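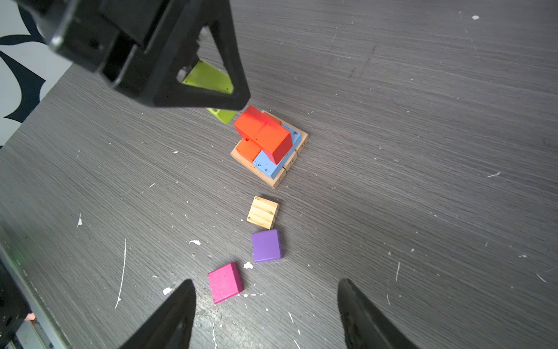 I have spent most of March teaching a robot arm to do a toddler puzzle, and I have never had so much respect for toddlers. The job sounds like nothing. You've got a square wooden tray, you've got some colored blocks, the blocks go in the tray. I drive the arm by hand from across the table, the computer records everything I do, and later a model is supposed to learn from it. That's the whole gig. But look at that red-orange piece lying crooked across the top of the orange one and the light-blue one, and you have a pretty fair idea of how my afternoons go. A piece that's sitting on two other pieces has to be turned, lifted, parked somewhere sensible and brought back in, and every bit of that has to look like you meant it.

For anyone new: I work at a little automation shop in Viltport called Sarard. Mostly we do boring stuff (good boring, the kind that pays) like moving parts from one bin to another bin. The puzzle thing is a side project that grew. We call it Skinder, don't ask me why, it was on the whiteboard when I started and it stuck. The idea is to have a task that's cheap, fits on a table, and is annoying enough to tell us whether our demonstrations are any good. Oh boy is it annoying enough!

So the way it works is I have a pair of leader handles, which are basically small, light versions of the arm with a trigger on the end. I move the handle, the real arm copies me. I squeeze, the fingers close. The first time you do it, it feels like magic for maybe a minute and then you try to pick up a block and it feels like trying to butter toast with somebody else's elbow. There's no touch coming back through the handle. You don't feel the wood. You just watch, and squeeze, and watch some more.

The other thing about those fingers is that they're big. I mean compared to the blocks. From the wrist camera half of what you want to see is behind the finger, and I kept losing the green block that way in the early runs. The gripper has this open triangle shape so you get a little window through the middle, and I've gotten weirdly good at working through that window. I'll catch a sliver of lime green in there and know exactly where I am. It's a useless skill anywhere else in life but I'm proud of it.

I started out doing it all wrong, by the way. I was fast. I'd played a lot of video games as a kid and figured this was my moment, so I whipped through the first batch, grabbing blocks at funny angles, dropping them from a little too high, nudging them into place with the side of a finger. It worked! The trays were full! And then we trained on it and the arm did this horrible nervous dance over the tray, dipping and pulling back and dipping again, and eventually shoved the whole thing sideways. It had learned my bad habits all right, plus a few that I don't think were mine.

We threw out 96 of those runs. That hurt. I'd been logging them in a spreadsheet with a little green cell for each one and I had to go through and turn them all gray.

What I do now is slower and kind of prissy. I come in from directly above. I stop for a beat before closing the fingers, long enough that I can say "okay" in my head. I lift straight up, higher than feels necessary, go across, stop again, come down. If I miss, I back all the way off and start the grab over, and I keep the run, misses and all. That last part was the big change for me. I used to hit delete any time I fumbled. But a robot that has only ever seen perfect grabs has no clue what to do after a bad one, it just sits there closing its fingers on air. Now it sees me goof and recover, and it's gotten a lot better at recovering itself.

I also mess up the table on purpose between runs. Some of the blocks I leave in a kind of straggly line in front of the tray, the plain one and the purple and the pink, some turned a bit differently, and the next time I'll scatter them off to the side, or start with a couple already in, or balance one on top of the others like a jerk. If I set it up the same way each time the arm learns a place on the table and forgets about the block. Ask me how I know. We had one version that was wonderful at picking up a purple block that wasn't there.

The tray has little numbers printed along the border and I'll admit I steer by them. I know I shouldn't, or at least I shouldn't tell people, but when you're tired it's so nice to have something to line up with. I wonder sometimes if the model is using them too. One day I want to put tape over them and find out. (Not this week. I'm not emotionally ready for the answer.)

Tiredness is a real thing with this, too. I figured I'd be able to drive all day since I'm sitting down. Nope! Your shoulder goes first, then your eyes, and then you get sloppy in a way that you don't notice until you play the runs back. My good hours are from about when the coffee kicks in until lunch. After lunch I do labels and let the arm have a rest. I take a break every half hour now and walk down the hall and look at something far away, usually the parking lot.

As of this morning we've got 1230 keepers. The current model was trained on a smaller pile than that, and when I gave it the tray with all the pieces out it got everything home except one, then picked up that last piece, turned it, and set it down on top of the others, a little diagonal. Exactly how I would have done it on a bad day. I laughed so hard I had to go get a glass of water.

Next up is the two-arm version, where one hand holds the tray still and the other one places. I did 3 practice runs and in every one I moved the wrong hand. My brain does not want to be in charge of four fingers that aren't mine. If you've done two-arm driving and you have any tricks, please leave them in the comments, I will try anything. Somebody at the Berge meetup told me to hum while I do it. I tried it. It helped a bit with the left hand and did nothing for the right one, so I'm still looking.

I'll post a clip of the new model once it can get through a whole tray without putting a hat on it.

194 shares
3 comments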